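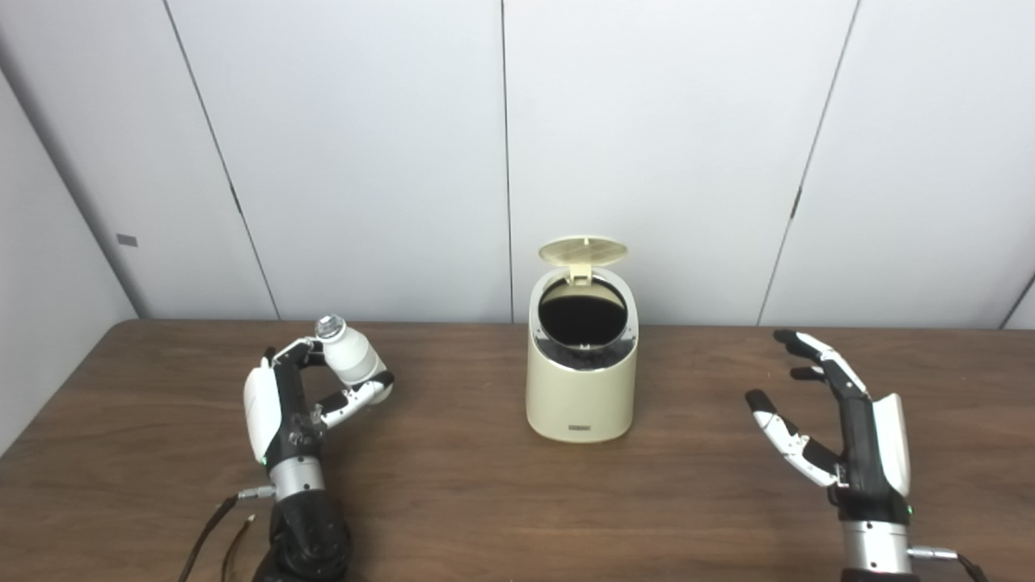

Figure 1. White bottle held sideways in a robotic hand, and small cream bin on a wooden table.

What Goes in the Small Bin? Bathroom Waste at Hellström House
Group project report, Sustainable Living unit

1. Background

Every kitchen at Hellström House has three large bins, a colour chart and a laminated poster of a banana peel looking pleased with itself. The bathrooms have one small bin each and no poster. Our group wanted to know what that does to the recycling, so we spent two weeks of November going through other people's bathroom rubbish for 20 per cent of our final grade.

The residence is managed by Stadent and the waste is collected by Cultari. Both were polite to us by email. Cultari takes rigid plastic bottles in the yellow stream provided they are empty, and accepts the caps if they are screwed back on. This is written on their website, four clicks in, under "Other".

2. Method

We invited 54 rooms to take part and gave each one a roll of numbered bags. Residents tied off their bag and left it outside the door on collection mornings. We sorted the contents on a tarp in the bike shed, wearing gloves and, after the first morning, masks. Everything was put into one of five categories: bottles and tubes, paper and cardboard, cotton and tissue, wrappers, and "no". The last category was not in our proposal.

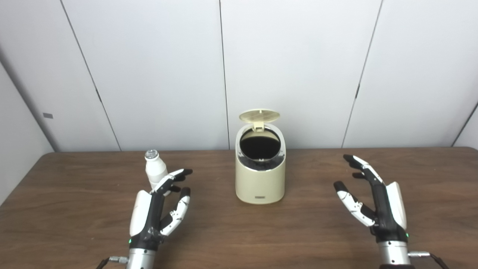
Page last changed: 29 Nov 2022

3. Results

We sorted 814 items with a combined weight of 2,968 grams. Cotton and tissue made up the largest group by number. Bottles and tubes were the largest by weight, partly since so many of them still had something in them. Conditioner was the worst offender. People appear to buy it in the same size as their shampoo and then lose interest.

Cardboard was a surprise. Toilet roll tubes and toothpaste boxes are accepted almost anywhere in the country, and there is a paper bin at the end of every corridor, a walk of up to 50 steps. The tubes stayed in the bathroom. One bag held eleven of them, nested inside each other with real care.

We also tested Istar, the sorting app that Stadent recommends in its welcome pack. It gave sensible answers for bottles. For a toothpaste tube it told us to contact our local council, and for dental floss it suggested composting, which we did not pursue.

4. What residents told us

We slipped a short questionnaire under each door with the second roll of bags. Most people who answered said they recycled "always" or "nearly always". We had seen their bags by then and kept our faces neutral in the hallway.

The commonest complaint was space. A small bin with a lid fits beside the toilet and a second one does not, so any scheme that needs two bins per bathroom is finished before it starts. Several people said they would carry bottles to the kitchen if they had a hook or a bag to put them in first.
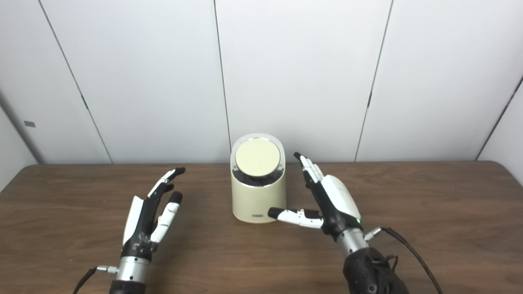 One reply argued that we were asking the wrong question altogether: "I know the bottle is recyclable. I am standing there in a towel. It is going in whatever is closest." The same person thought a refill station in the laundry would do more good than any number of posters, and asked whether we could please stop knocking before eight.

5. Recommendations

Stadent should hang a cloth bag on the back of each bathroom door for bottles and cardboard. We priced these at the discount shop and they cost less than the banana posters did to laminate. Cultari's rule about caps should be printed on the bag. A refill station is worth a trial, though we have no data on it.

6. Limitations

Residents knew we were looking. Two bags arrived so tidy that we suspect they had been prepared for us, and one had been scented. We did not separate leftover product from packaging before weighing, so the weight for bottles is too high. Our kitchen scale has since been replaced at the request of the flat it came from.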